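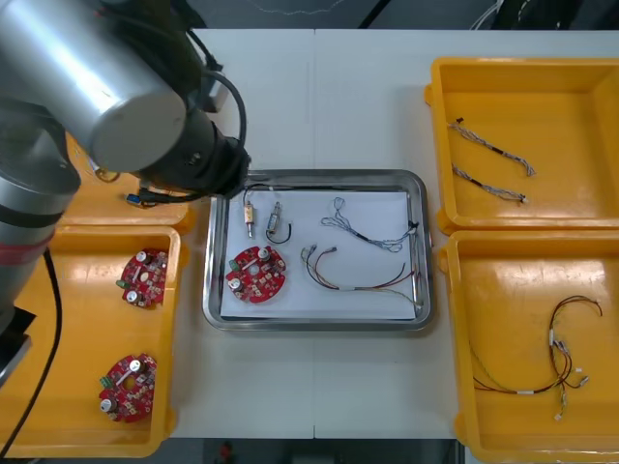
Widis has put a second public demo of Temine on its download page, and this one covers a much larger part of the game than the version players tried in the spring. The new build went up at 6 p.m. and is free for PC. A console version of the demo is planned, though the studio has not said when it will arrive.

Temine is a turn-based strategy game set on a chain of flooded islands, where players move small crews between ports, trade supplies and fight over the few stretches of high ground. Widis first showed it two years ago as a mobile project. It was later moved to PC, and the touch controls were dropped in favor of mouse and keyboard. Controller support was added in the last demo and has been reworked for this one.

The first demo ended after the opening island and could be finished in a single sitting. The new one includes the opening, the whole of the second island and a separate skirmish mode with 17 maps. Widis puts the story portion at nearly 90 minutes for a new player, not counting the skirmish maps, which can be replayed with different crews and weather settings.

Most of the changes come from complaints about the earlier build. Players said that enemy turns took too long, especially in the harbor battle, where every boat on the map moved one at a time. Enemy units that are out of sight now move all at once, and the animations for the rest can be sped up or turned off in the options menu. The undo button, which used to take back only the last step, now works for a full turn as long as no fighting has taken place.

The supply system has also been simplified. Food and fresh water were tracked separately in the spring demo, and crews could run out of one while carrying plenty of the other. They have been folded into a single stock called rations. Fuel is still separate. Widis says in its patch notes that the old system will return as an optional setting in the full game, but it is not in the demo.

Two crews are new. The Divers can cross flooded tiles without a boat, but carry less and cannot hold a port. The Surveyors start each map with part of the coastline already revealed and earn extra money for reaching the far edge. Neither crew appears in the story section. Both are available from the start in skirmish mode.

Online play is missing for now. The skirmish maps can be played against the computer or with one other person on the same machine, taking turns. Nastska, the publisher, said in a short post that online matches are being tested in a closed group and that sign-ups for that test are full. It did not say if another round will be opened before release.

Save files from the first demo will not load in the new version. Progress from the new demo is meant to carry over to the full game, including unlocked crews and map scores. Players who want to keep their files should leave the save folder where it is when they uninstall, according to the notes. The uninstaller asks about this on its last screen, and the box to delete saves is unchecked by default.

There are some known problems. The game may stutter for a few seconds when a storm begins, and text in the trade window can overlap at the largest font size. On ultrawide monitors the menus are stretched. A fix for the trade window is already in testing. The other two are listed as under investigation.

The music is again by Sikder, the electronic group that scored the studio's previous game, a short puzzle title. Four new tracks can be heard in the demo, all of them on the second island. The options menu now has separate volume sliders for music, weather and voices. In the spring version, rain and music shared a slider, and turning down one meant losing the other.

Temine is set to come out in January on PC, with the console release to follow. Nastska has not announced a price. A boxed edition with a cloth map was mentioned when the game was first shown, and the publisher says it is still being considered but that pre-orders are not open anywhere.

The demo will stay up until the game is released. It is available in English, French, German and Polish, and subtitles can be set separately from the menu language. It takes up 6 GB of disk space and does not require an account. Feedback can be sent from the pause menu, which opens a form inside the game and attaches the current save.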